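Sotus decoder buzzing at low speed

radka_h
24 Jun 2021
Hello all. I bought a used Pellon shunter in H0 and put a Sotus decoder in it. At speed step 8 the motor buzzes loudly, above step 30 it is silent. The locomotive has address 103, if this is important. Must I replace the motor?
Radoslava Hájek

Tiko_fan
No, leave the motor. Raise the PWM frequency first. My Thakur railcar had the same noise.

holroyd_r
I disagree. On these old Pellon motors high frequency costs pulling power. Mine could not start with 20 axles. Clean the brushes and oil the bearings, then judge.
Ryan

radka_h
Thank you both. I will try the cleaning first - it is cheaper.
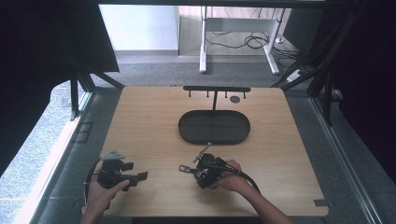

Tiko_fan
Re: Sotus decoder buzzing at low speed
Only one small drop of oil, please. And write down the old CV values before you change anything.

holroyd_r
On the CV values we agree. On the frequency still not.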